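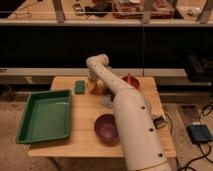 报价单第一页写着“两台”，第二页写着“选配”，第三页起全是小字。我在采购科干得够久，知道钱都藏在小字里，所以从最后一页往前看。看到“易损件不在保修范围内”的时候，对方的销售正在给我倒茶，请我先看机器，看完再谈纸上的东西。机器在他们样板间的一张浅色木桌上，白色的一条胳膊，从桌边斜着伸过去，手腕往下弯，底下有一小块土黄色的方东西。桌子左边摆着个绿色的大托盘，后头一块海绵，中间一只紫红色的碗。我问，这就是你们说的餐具回收工位？销售说，这是缩小的餐具回收工位。

我把“缩小”两个字写在报价单的空白处。

我们公司叫Finell，做单位食堂，锅碗瓢盆、米面油盐都归我们管，洗碗也归我们管。春天的时候总经理去外地参观，回来就在会上放了一段视频，视频里几只机械臂把盘子码得像一摞新钞票。他没有说要买，他说“了解一下”。在我们公司，“了解一下”的意思是四月底之前要看到预算表。

于是有了Starkerero，就是倒茶的这一家。还有Dretier，报价贵一截，资料印得很厚，封面是磨砂的，摸上去像某种高级点心的盒子。两家都说自己能做，两家都说对方做不了。

“它现在能收什么？”我问。

“碗，盘，杯，都可以。”

“筷子呢？”

销售看了一眼旁边的工程师。工程师蹲在地毯上理线，黑色的线绕着一个箱子，他抬起头来说，筷子要看筷子。

“什么叫要看筷子？”

“长短，颜色，湿不湿，是不是叠在一起。”

我说食堂的筷子都是湿的，都叠在一起，而且里面一定夹着一根勺子、一张擦过嘴的纸巾和半块没啃完的排骨。工程师说那就属于非标工况。销售赶紧接过去，说非标工况可以谈。

我又在空白处写：非标，可谈。这四个字在预算表里要占一行，通常还是最长的一行。

演示开始以前，他们请我站到一条胶带后面。胳膊动了，很慢，像一个人在别人家里找灯的开关。它去夹那块土黄色的小方块，夹起来，往绿托盘那边挪，放下，回来。放得不算歪。销售鼓了一下掌，发现只有他一个人在鼓，就顺势搓了搓手。

“小方块代表什么？”我问。

“代表餐余。”

“能不能让它拿一下那只碗？”

“碗今天没有配置。”

“碗不是摆在那儿吗？”

“摆是摆了。”他说，“没有配置。”

我请他把“配置”解释一下。他解释了很久，用了许多我听得懂的词，合在一起我没有听懂。大意是每一种餐具都要教，教一种收一种的钱，教会了以后换了供应商，碗沿厚了一点，可能还要再教。我问再教收不收钱。他说第一年有优惠。

我想起我们后厨的洗碗间。午饭一个多小时，窗口推进来400个餐盘，两位阿姨站在不锈钢槽前头，左手拿盘右手磕渣，眼睛还能看着门口，谁把可乐罐混进来就骂谁。她们收过搪瓷的、密胺的、裂了口子的，有一次还收过一副假牙，用餐巾纸包好送到前台。没有人给她们配置过假牙。

这话我没有对销售讲。采购的规矩是少讲自己家里的事，讲多了对方就知道你急不急。

“一个餐盘要多长时间？”我换了个问法。

工程师报了一个秒数。我拿手机算，把秒数乘上餐盘数，再除以午饭的时间，算出来的结果是，这两台机器要从午饭收到晚饭，晚饭的盘子则要收到后半夜。我把手机屏幕转过去给他们看。

销售说，您这个算法没有考虑并行。

“我算的就是两台。”

“可以再加。”

“加几台？”

他笑了笑，说那就要做方案了。做方案的不是他们，是一家叫Căpraru的集成商，专门负责把机器、传送带和现场的墙柱凑到一起。这家公司的名字里有一个字母头上顶着小帽子，我回去录系统的时候，系统不认，每次都显示成一个方框。后来整个采购科就管它叫“方框”。

Căpraru的人第二个星期来量场地，带了一个激光测距仪，一把卷尺，和一双鞋套。他量得很仔细，连地漏都量了。量完他站在洗碗间门口，说这里层高不够，柱子的位置也不理想，地面有坡度，水汽偏大。

我说这里是洗碗间。

他说理解，理解。然后在表上打了一个勾，那一栏叫“客户环境风险”。

阿姨里头年纪大的那位凑过来看他的表，问这勾是好还是坏。他说是中性的。阿姨说，哦，那就是坏。

方案发过来的时候，文件有好几个附件。我先看总价，再看总价旁边有没有星号，有。星号说不含土建，不含电力增容，不含排水改造，不含餐具统一更换费用。最后这一条我读了几遍，打电话过去问。

“为什么要换餐具？”

“您现在的餐盘反光。”

“反光怎么了？”

“相机看不清楚。建议换成哑光的，颜色最好和传送带有反差。绿色就不错。”

我想起那只绿托盘，明白了它为什么是绿的。

“还有，”电话那头说，“建议引导用餐者把筷子单独投放，纸巾单独投放，汤倒掉，碗不要套碗。”

我说如果用餐者都肯这样，我还要机器干什么呢。那边沉默了一会儿，说这个问题他记录一下，反馈给产品部门。

轮到Dretier。他们不请人看样板间，他们请人看老客户。坐车去，路上管一瓶水。那家老客户是个生产配餐的厂子，车间亮得像手术室，机械臂隔着玻璃，一下一下，确实快。我看得有些动心，这一点我承认。动心的时候我一般会去上厕所，所以我去上了厕所，出来走错了门，拐进一条过道，看见墙边有个工人戴着手套，正把盘子一只一只摆正，摆好了推进去给机器拿。

我问他，师傅，一直要这样摆吗？

他说，不摆它不拿。

我问，那以前呢？

他说以前他在里面收盘子，现在在外面摆盘子，外面凉快。

回程的车上，Dretier的经理问我印象如何。我说玻璃擦得很干净。他很高兴，说他们对现场管理要求很高。

预算表是我在办公室里填的，填到晚上八点多。格式是集团统一的，左边一列写项目，右边写金额，中间有一列叫“必要性说明”，限五十个字。设备本体一行，配置费一行，“非标，可谈”我写成了“定制开发”。土建一行，电一行，水一行，餐具更换一行。夹爪上的胶垫算易损件，问了几个人都说不准多久换一次，Starkerero说看使用强度，我就按最坏的填。再往下是培训费，培训谁呢，培训阿姨。合同里写得清楚，现场须配备经过培训的操作人员，负责异常处置。异常包括碗套碗、筷子夹勺子、纸巾、排骨。

也就是说，两位阿姨还在。

我在节省人工那一栏停了很久。总经理要看的就是那一栏。模板里自带公式，只要填减少的人数，右边就会跳出一个绿色的数字，后面还有回收年限，都替你算好。我填了零，它跳出一句“除数不能为零”。我试着填一，年限出来了，比机器的保修期长，比我离退休的时间也长。

第二天我拿着表去101，那是总经理的小会议室，门上的牌子掉了一颗螺丝，斜挂着。报修单是我签的，还没有轮到。

总经理把表从头看到尾，看得比我想的认真。他说，这么多啊。

我说，还不含以后换碗沿。

“什么碗沿？”

我解释了碗沿。他用指头敲桌子，敲了一阵，问，那别人家是怎么算得过来的？

我说别人家怎么算的我没有看到，我看到一位师傅在摆盘子。

“那是过渡阶段。”他说。

“过渡到什么时候，他们没写在合同里。我问过，说不方便写。”

他靠到椅背上。窗外送菜的车在倒车，一个劲地喊请注意。他大概是想起了那段视频，因为他说，视频里没有摆盘子的人。我说视频里也没有盘子以外的东西。

他又问了一个我没准备的问题：如果先买一台，放着，让大家看看呢？

我说放哪里。

“前厅。员工吃完饭走过去，可以看到我们在探索。”

我说前厅没有排水。

“不洗碗，就夹夹东西。”他比划了一下，从左边夹到右边，“你上次看的那个，不就是夹一个小方块吗？”

我说是，夹餐余。

他说，对嘛，那个总能夹吧。

我回到座位上，把“两台”改成“一台”，把土建、排水、餐具更换一行行删掉，删得很痛快。“必要性说明”里我写了“用于展示”，想了想，改成“用于技术验证及员工参观”，数了数，没有超过五十个字。节省人工那一栏我留了空，系统允许留空，只在右上角亮一个黄色的小三角。

下午Starkerero的销售打来电话，听说只要一台，声音低下去一点，听说放前厅，声音又上来了。他说那太合适了，前厅他们有专门的套餐，包含一张木桌。

“桌子多少钱？”我问。

他报了一个数。我让他再报一遍。

“这是配套桌，高度是调校过的。”他说。

我说桌子我们自己出。他说那精度方面就不好承诺了。我说它夹歪了，阿姨会扶的。他在那边笑，以为我在开玩笑，笑完问我托盘要不要，托盘可以送。

我说要，送什么都要，写进合同，颜色也写上。

挂了电话我去了一趟洗碗间，看有没有多余的桌子。午饭刚收完，槽子里的水还在往下走。年纪大的那位阿姨问我机器什么时候来，我说来是来，来一台，在前厅。

“在前厅收盘子？”

“在前厅夹方块。”

她甩了甩手上的水，问谁给它擦桌子。

我翻了翻手里的合同草稿，日常清洁写在甲方义务那一页，没有金额。我说我去问问。她说不用问了，让我回头把前厅的插座高低告诉她，她好知道拖把能不能从底下过去。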